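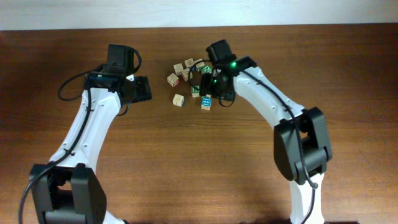
April, back bench, a little after 4 in the afternoon

Glue test, continued. The hide glue from Undelley has been soaking since lunch and has reached the stage where it looks like something you would apologize to a guest for. Brought it up to 62 C in the double boiler and held it there, more or less. The thermostat believes in 62 the way I believe in flossing.

Samples are maple on maple, same board as last month, end grain kept out of it this time. Two batches: the Undelley straight, and the Undelley with a pinch of salt for longer open time. Seven joints per batch. The liquid stuff from Flulodano is the control, and I would like it on record that I expected it to lose.

It has not lost so far. Of the joints broken this morning, the Flulodano ones took wood with them nearly every time. The straight hide glue did the same except for two that let go along the line, clean as a whistle. Both of those were clamped last, when the pot had cooled and I was looking for the other clamp. I'm calling that operator error and writing it down before I think of a nobler explanation.

Salted batch: open time is better, long enough to get a joint together without swearing. Squeeze-out stays rubbery for ages, though, and it grabs every bit of dust in the shop. Scraped some off with the Seo card scraper, which needs a new burr. It needed a new burr last time too, see previous entry, and the one before that.

Smell: worse. The lid on the small pot no longer fits because somebody pried it off with a chisel. The chisel has also suffered. I have a suspect and he is writing this.

Trirndale job: they want the chair seats reversible for repair, so it has to be hide glue whatever the numbers say. Salted for the long rails, straight for the stretchers. Warm the parts first. I always mean to and then don't — the heat lamp is behind the bandsaw again.

To do:
Break the remaining salted joints tomorrow, after a full night in clamps.
Order more granules, the higher gram strength if they have it.
Burr on the scraper.
Throw out the jar in the fridge marked SOUP. It is not soup.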